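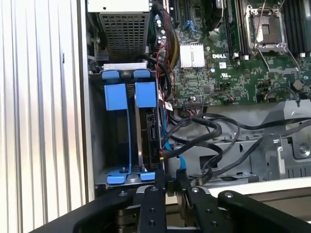

Blue tabs in the drive cage – do I have to remove the cage to swap a disk?

Posted by Felicidad Policarpio

I have an older Dell desktop open on the bench. The disk is to be replaced with an SSD. The blue plastic pieces in the cage do not move when I push them down, and I do not want to snap one. Do the power supply cables have to come off the board first?

Wilfredo Macaraeg
No. Shut down, pull the power cord, and hold the power button for five seconds. Unplug the data and power cables from the old disk. On most of these cases you squeeze the two tabs toward each other and slide the carrier out. If it resists, stop and look for a screw. Leave the thick bundle beside the power supply alone. 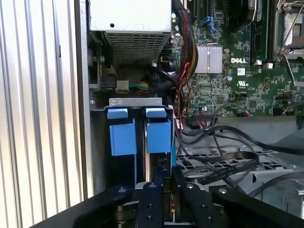 Power supply, cable bundle and the Dell board with its blue SATA ports.

Move the data cable only if you want a different port. A 2.5-inch SSD needs an adapter bracket to sit in a 3.5-inch carrier.

Reynaldo Calimlim
Just buy a new PC.

Consuelo Bravo
Check the service manual for your exact model. Clone the old disk before you remove it – mine took 140 minutes over USB.

Comments (2)

Mei-kuen Siu: Squeezing worked on mine. Pushing down did nothing.

Felicidad Policarpio: Thanks, will try it tonight.

Clutari uses cookies to keep you signed in. Accept | Settings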